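The bread baskets we ordered for the hall at Boratville were never used for bread. Ayana Feyisa bought real cloth-lined ones the same week, and these went into a cupboard with the spare tablecloths. I took two of them home in September and have been using them for small things since then.

They're dark brown wicker, the woven plastic-looking kind, with a thick braided rim. I like them better than the cardboard trays I had before. The rim gives you something to hold, and the crumbs and dust fall through the weave. They wipe clean with a damp cloth. If something sticky gets into the corners, an old toothbrush takes care of it – I keep one in the drawer.

What I can't recommend is stacking them when they're full. The sides slope, so the top one sits down on whatever is in the bottom one. I lost a good pencil that way.

Sorting is where they earn their space. One basket is for what stays out and the other is for what goes back in the closet. When I did the shelf of kids' things for my sister, I had 21 loose blocks from three different sets and no idea which belonged together. I went by color first and worried about size later. It took most of an afternoon, including a phone call from Nuria Degefa about the Vidthorpe bus.

A few people asked what they cost. I paid 2 dollars each because the hall wanted them gone. I saw similar ones in the housewares store on Kindik, a little deeper, but I didn't write down the price. Measure your shelf before you go. Mine is narrow and the baskets only fit the long way, with the short end facing out.

A white table helps too. Small dark pieces get lost on my kitchen counter, and I end up finding them with my feet. 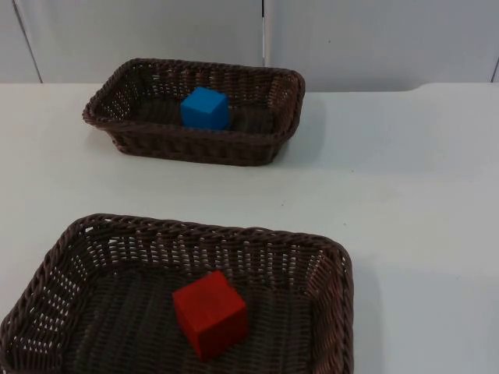
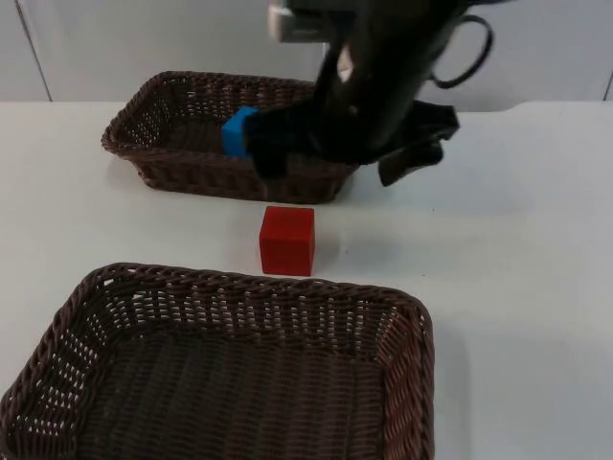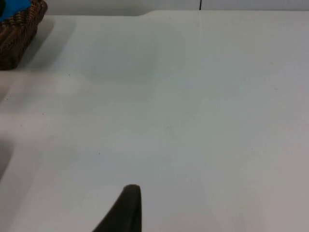
Brown wicker and a bit of blue on the white tabletop.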